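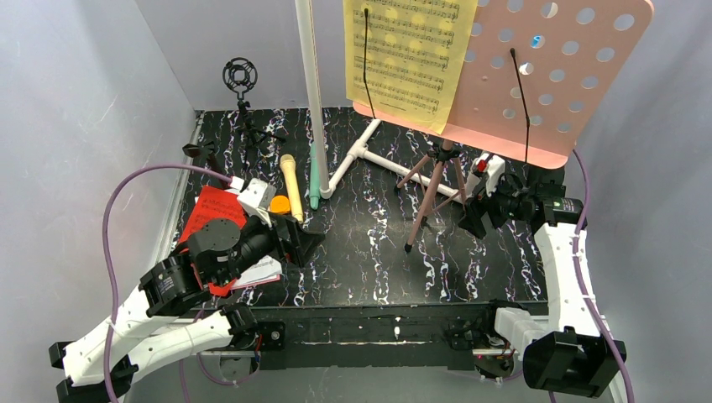 About us

Musville is a shared workshop for people who want to build robots and would like some company while they do it. We started in Roxana Enache's garage with one arm, a borrowed drill press and a whole lot of zip ties, and we liked it so much that we kept going until the cars had to live outside!

These days we have our own room behind the old Clollutitz print shop. It has a proper bench, decent light, a rack of parts bins and a coffee maker that Prasert Inthanon rescued and rewired (it's loud, but it works). Prasert looks after the electronics side and Roxana does most of the mechanical design, though they swap whenever one of them gets stuck.

Our main build is called Siriwan. It's a pair of arms with white curved links, mounted at the front corners of a tabletop with pale walls around it, and we're trying to get it to help out a practicing musician. Think picking up a folder of music, passing a loose sheet from one gripper to the other, setting a page on the stand. Paper is hard! It slides, it curls, it sticks to the page underneath – and a motor that's happy lifting a block will crumple a corner without noticing. We've printed 343 parts for this project so far, and a good many of them were grippers that didn't make the cut.

We love this stuff, and we love showing it to people. If you've never held a soldering iron, come anyway. Roxana learned to solder at our first open evening, and her early joints are still in a jar by the door. Members get a shelf, a key and a say in what we build next. Kids are welcome with a grown-up, and the small screwdrivers are in the blue drawer.

Our other long-running project is Vilomum, the little program we wrote to record a motion by hand and play it back on the arms. It's a bit rough around the edges – the manual is 2 pages long and one of those is a wiring diagram – but we give a copy to anyone who asks.

Open evenings start at 7 p.m. and go until people get hungry. We close for most of June, when the room gets too hot for the printers. Ring the bell twice, as the first ring tends to get lost under the coffee maker.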